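Section 4. Planning and Budgeting for a Two-Arm Cell

Drultier Bench Cell, Set-Up Guide
Revision of 3 January 2024
Prepared by Ottar Dahlgren. Reviewed by Liv Westerberg.

4.1 Scope

This section covers what to buy, and in what order, before a two-arm bench cell is installed. It applies to the Ukeck table kit and to tables supplied by the site. Wall-mounted and rail-mounted arms are covered in Section 9.

Complete the steps in order. Do not place the arm order until step 6 is signed off.

4.2 Before you request quotes

1. Write down the heaviest and the smallest part the cell will handle. Use measured weights, including any packaging.

2. List every soft or flexible part separately (cables, pouches, cloth). Flexible parts usually set the gripper choice, and gripper choice sets the lead time.

3. Measure the room. The table footprint is 1829 mm by 1291 mm with the side shelf folded. Allow clear floor on the operator side for a chair and a parts cart.

4. Check the supply. Each arm controller needs its own outlet. Do not run both controllers from one power strip.

5. Ask the arm vendor for the reach drawing with the gripper fitted. Drawings of the bare arm understate the space needed.

6. Overlay both reach drawings on the table plan. The two work areas must overlap wherever parts will be handed from one arm to the other. Have the site lead sign the plan.

NOTE: Table kits shipped before September have the older hole pattern. Order the Schwerdtfeger adapter plate with these kits, one per arm.

4.3 Budget lines

Enter each of the following on its own line of the purchase request. Combined lines are returned.

Arms, quantity two
Grippers, quantity two, plus one spare jaw set
Controllers and emergency stop
Table, adapter plates and clamps
Backdrop and lighting
Cables, cable ties and strain relief
Fingertip pads
Freight and import charges
Installation and operator training

Freight from the Madport warehouse is quoted per crate. A full cell ships in four crates. Lead time is around 17 weeks from deposit. Crates left at the dock after delivery notice are charged storage by the carrier.

CAUTION: Do not cut the spare jaw set to meet a budget limit. A cell with one damaged jaw is out of service until a replacement arrives.

4.4 Consumables and running cost

1. Order fingertip pads in a bright color. Worn or missing pads are easier to find at shift start.
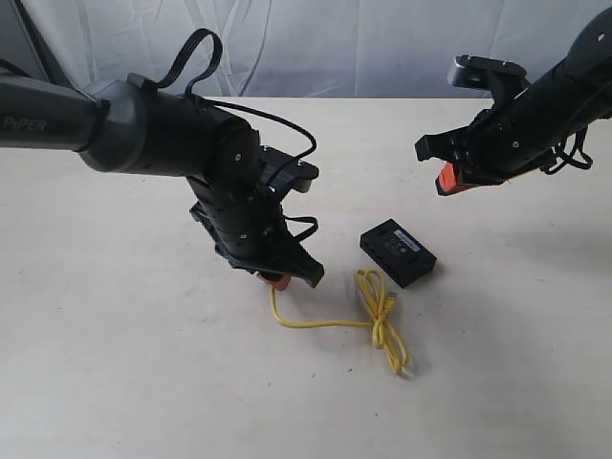 2. Set aside a stock of trial parts. For cable work, buy at least 200 cables of the same type as the production part. Connectors wear with repeated handling, and a damaged connector changes how the part grips.

3. Keep small boxed parts and cables in separate bins and give each bin its own stock number.

4. Record pad changes in the cell log. Use the first three months of entries to set the yearly pad order.

NOTE: Cable slack at the wrist must be checked with the arm at full reach and again fully folded. Include replacement wrist cables in the first-year budget.

4.5 Release of the order

1. Attach the signed plan from step 6 of 4.2.

2. Attach the vendor quote. Quotes older than 30 days must be renewed.

3. Send the request to the Drultier order desk with the site code in the subject line.

4. On receipt of the order number, book the installer. Go to Section 5 for unpacking.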